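Audiobook abridgement

Audiobook abridgement is the shortening of a written book for release as a spoken recording. The person who does it is called an abridger. An abridged audiobook keeps the author's own words as far as possible and removes passages until the text fits a set running time. It differs from an adaptation, in which the text is rewritten as drama, and from a summary, in which the contents are retold by someone else.

Background

Early spoken books on disc and tape were limited by the length of the carrier. A novel of ordinary size takes between eight and 12 hours to read aloud, and a complete reading on cassette needed a large and costly box. Publishers selling to the general public therefore favoured a shortened text on two or four cassettes, while libraries and services for blind readers continued to lend full readings. The compact disc did little to change this, as a single disc held less speech than a long cassette.

Downloads removed the physical limit. Complete readings became the normal form for new fiction, and many older abridgements were withdrawn. Shortened versions remain common in radio readings, children's recordings, celebrity memoirs and some business titles.

Length and word budget

The abridger works to a word budget. English narration usually runs at 150 to 160 words a minute, so a programme of 60 minutes holds a little over 9,000 words. The budget is lowered for slow readers, for texts with much dialogue in different voices, and for programmes with music between chapters. A small reserve is normally left so that the producer does not have to cut in the studio.

The share of the book that survives varies widely. A short novel cut for four cassettes may keep half its words. A long history read on radio in 15-minute parts may keep less than a tenth.

Method

Most abridgers read the whole book at least twice before marking it. The first reading is made without notes. During the second, each chapter is given a line or two stating what a listener must know by its end. Passages that supply none of this are marked as possible cuts.

Cuts are commonly made in the following order:

Subplots that can be lifted out whole
Minor characters whose lines can be dropped or given to others
Repeated description and recollection
Speech tags made needless by the reader's voice
Single sentences and phrases

Large cuts are made first. An abridgement made only of small cuts tends to sound hurried, with every scene present and none given room. Once a subplot has gone, later mentions of it must be found and removed. A mention left behind by mistake is known in some studios as an orphan.

Where two passages no longer join, the abridger writes a bridge. Bridges are kept short and use words already found in the book. Contracts often limit them, either by number or by total length, and may require each one to be shown to the author.

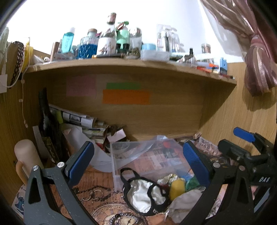
Who decides what is left out of an abridged audiobook?
The abridger makes the first choice of cuts, and the publisher or producer approves them. Living authors are often given the right to see the script and to ask for passages to be put back, though the final running time is rarely open to change.

Abridging for the ear

A listener cannot easily turn back a page, and this affects the choice of cuts. Names that look different in print may sound alike, and a character may be named more often in the script than in the book. Long sentences with several clauses are divided. Footnotes, tables and maps are left out or worked into the text. Letters and diary entries are usually kept, as a change of tone makes them easy to follow.

First-person narration is generally held to be easier to shorten than third-person narration. A narrator who speaks directly to the listener can pass over a gap in time with a few words. Crime fiction is considered difficult, as a detail that seems idle may be needed for the solution. Abridgers of crime novels often begin at the last chapter and work back, listing each clue as it is explained.

Example

The 16-part reading of Joana Barreto's novel Tulton is sometimes used in training to show the removal of a subplot. The printed book has 444 pages and follows two households. The script, prepared for the audio publisher Grelteo, drops the Azevedo household almost entirely and keeps 117 pages' worth of text. Three bridges were written. One of them moves a letter from the ninth chapter to the fourth, which reviewers noted as the only change in the order of events. A complete reading was issued later under the Tododa label, with a different narrator.

Rights and labelling

The right to abridge is normally granted separately from the right to record. A licence for a complete reading does not allow cuts, and a licence for an abridged one may state a least number of words or hours. Where the book is out of copyright no permission is needed, but the abridged script may itself be protected as a new work.

Packaging and shop listings usually carry the word "abridged" or "unabridged". Practice is less settled for recordings that leave out only front matter, notes or an index, and these are mostly sold as unabridged. The abridger's name is given in the spoken credits of most radio readings and is often missing from commercial releases.

Reception

Critics of the practice argue that pace and digression are part of a book, and that a shortened reading misstates the author's work even when every word is the author's own. Supporters point to listeners who would not begin a recording of 20 hours. Reviews of abridged audiobooks tend to give most space to the narrator and seldom compare the script with the printed text.

See also

Audio drama
Condensed book
Radio reading
Voice acting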